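We are hiring a software engineer for the perception and tooling side of Kondstead, and we would love it if you read all the way down before deciding whether it's for you. Job ads in robotics tend to ask for everything at once. We have tried to write down what this person will really spend their weeks on, including the less glamorous parts.

**Where:** Stulwood, on site at least three days a week
**Start:** November if you can manage it, later if you can't
**Team:** you would be the 5th engineer at Jerkura

## What we are building

Jerkura makes software that helps robot arms learn household and office chores from people. Kondstead is our name for the whole chain: a person does a task with hand-held grippers, a camera at head height records it, and our code works out where each gripper was, how it was turned and when its fingers opened and closed. All of that goes into training a policy, and the policy goes onto an arm.

The recordings are made in ordinary rooms, with ordinary furniture and ordinary clutter, and we like it that way. Each gripper is mounted on a white cube with black-and-white marker patterns on its faces, and the position tracking starts from those. When the markers are clear, life is easy. When a wrist turns too far, or a shiny floor throws light back at the camera, the pose estimate starts to wander, and somebody has to work out why – quite often, that somebody would be you.

Our current set holds 477 recorded sessions. After the last full run of the pipeline, 462 of them came out with tracks good enough to train on. The rest are sitting in a folder waiting for a patient person, and we think there is a lot to learn from them.

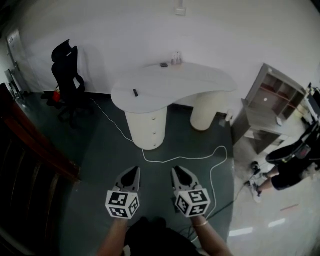 ## What you would do

- Look after the marker tracking code (C++ with Python bindings) and make it hold up better when only one face of a cube is readable, or none at all for a moment.
- Improve how we fill short gaps in a track, and flag the long ones so they never reach training by accident.
- Own Xue, our in-house review tool. It plays a session next to its gripper tracks and lets a reviewer mark trouble spots. People here are very fond of it, and it is also slow, and the timeline scrubber has a mind of its own.
- Work with our two planning engineers on the format that goes from tracked hands to arm motion. A person can reach over the back of a desk in ways that our arm can't, and the planner needs to find that out early.
- Put on the grippers and record sessions yourself now and then. Everyone does, and you'll write better tracking code after an afternoon of it.

## What we hope you bring

You have written software that other people depended on, and you have had to fix it when it misbehaved. You're comfortable in Python and can find your way around C++ without dread. You know what a camera calibration is and have been let down by a bad one at least once. Some 3D geometry is needed (rotations, frames, reprojection error), though we are happy to work through the harder bits together at the whiteboard.

It would be nice if you had touched visual-inertial tracking, Kalman filters or web-based data viewers. None of these is required, and neither is a degree. If you come from games, film tracking, surveying or something we haven't thought of, please do write to us!

## The practical side

It's a full-time, permanent role with 22 days of paid vacation on top of public holidays. We pay for health cover and for one conference trip a year. Hours are flexible, and the only fixed point in the day is a short stand-up at 10 a.m., usually with coffee, where we look at one odd session together and argue kindly about it.

## How to apply

Send us a résumé and a page or so about a bug you chased that had something to do with the physical world – a sensor, a clock, a loose cable, anything. We read these first and we read them properly. There will be a phone call, then a paid half-day in which you sit with one of us and dig into a real session that failed to track. There are no puzzles and no timed tests.

Applications go through the form on the Jerkura jobs page, under "Kondstead perception and tooling." We answer every one, usually within two weeks, and if you have a question before applying you're welcome to use the same form for that.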